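### 3.2 Equipment planning and costs

We set the budget before choosing the tasks. The grant allowed one capital purchase per year, so the first decision was whether to buy a second arm or to spend the same money on hand-held grippers. Quotes were taken from Ernodier and Bellamy. The Bellamy price left out spare finger pads, which we costed separately at 524 a year for both sites.

We ordered 8 hand-held units, 4 for Ulport and 4 for Uvavthorpe. Delivery was planned for December. Pads were listed as consumables, and screws and finger plates as repairs.
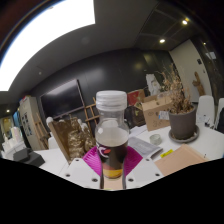 **Figure 3.** A closed plastic bottle held near its base by the hand-held gripper, with ribbed magenta pads on white finger plates.

Staff time was the larger cost. Nomvula Du Plessis drew up the rota and assumed about 2,000 grasps per site before the first set of pads would need replacing. We kept that figure in the plan, although it had not been tested on heavier objects. Roscoe Doucet priced the storage and charging separately, as the two sites pay for these from different accounts.

The second arm was moved to the following year's bid. Its price does not include guarding, floor fixings or the yearly service visit, and these should be quoted together when the bid is written.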